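Workshop notebook, 17 June 2022

Dye vat, third go at the blue. Writing this up while my hands are still the colour of a bruise, otherwise I'll forget what I did and we'll be back to guessing like last time.

Started with the wool this time instead of the linen, mostly as I was sick of the linen. It's the Gendia yarn, the undyed one with a bit of a halo to it, and I scoured a batch overnight in plain washing soda and the stuff that came off it was horrible. Tea-coloured, with an oily ring round the bucket. Next time use less soda, the yarn feels a touch harsh now and I don't think it needed that much. Rinsed until I got bored and then rinsed twice more.

The vat itself is the fructose one. Stock made up in 1000 ml of hot water in the big jar, then let down into the steel pot. Indigo from the Olerau tub (there's less left than I thought, somebody please put it on the order), lime from the old bag, fructose from the supermarket. I stirred it gently and left it alone, and for once I managed not to lift the lid every five minutes! Good coppery skin on top when I came back to it, and underneath that lovely murky yellow-green, like pond water with the sun on it. The flower was a bit thin but it held together when I blew on it.

Dips. I wetted the skeins out properly, squeezed them, slid them in down the side so as not to drag air in with them. First dip was a pale washed-out thing, second was a proper sky, third was where I wanted to stop and of course I didn't stop. After the fifth it was going patchy where the ties were too tight. So: looser ties. I've written this in the notebook at least twice before and I'm writing it again in the hope that it sticks. Figure-of-eight ties, loose enough to get two fingers through, and in cotton, as the acrylic stuff just sits there bright white and looks silly.

Total dips across all the skeins and test strips since we set up the vats comes to 108, if you add up the tally marks on the inside cover. Not bad going, I thought.

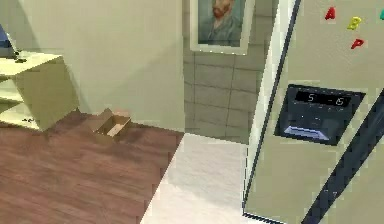
Colour cards next, which have got completely out of hand. Every skein gets a snip wound round a bit of card with the vat, the dips and the fibre written on the back, and at present they live in a biscuit tin, where they rub against each other and the dark ones leave smudges on the pale ones. I want them laid out flat where we can see the whole run from palest to darkest. A cream shelf unit with open compartments would do it nicely, one compartment to a fibre, and the flat top left for whichever batch is on the go. It'd want to be out of the sun though. The strip I left on the windowsill has faded on one side already, and that was meant to be the good recipe. Mind you, it was the madder overdye that went and the blue underneath looks much the same, so maybe it's the madder I should be cross with.

pH strips: the Cloutier ones are nearly finished and the replacement pack reads differently. I dipped one of each in the same vat and got a 10 and something that could have been a 9 or an 11 depending on how I held it to the window. Going to trust the old ones until they run out and then have a think. The wool didn't seem to mind either way, but I'm nervous of leaving it in anything too strong for long, and I gave everything a soak in weak vinegar water afterwards to be on the safe side.

The linen, since I did relent and put some in at the end: much better than May's, which isn't saying a lot. It took the colour evenly but it's flat next to the wool, no life in it. I wonder about a soya milk soak beforehand. Gradomach do a heavier linen that I'd like to try, the weave looks more open in the swatch, and I've pencilled in reference 3693 for the natural one. Have not ordered it. Don't let me order it until we've used up what's in the cupboard.

Left to dry on the line indoors, away from the radiator. There's some rub-off on my sleeve already so these will need a good hot wash with a drop of neutral soap, and I'd like to wait 7 days before I do it to let everything settle. I've put a note on the peg.

Vat's been fed with a spoonful of fructose, stirred and covered. It smells sweet and slightly like wet hay. If anyone's in before me, have a peep, and if it's gone blue all through then it wants warming up and a bit more sugar -- please don't chuck it.

To buy: cotton string, gloves (long ones, medium), lime, another bucket with a lid that fits.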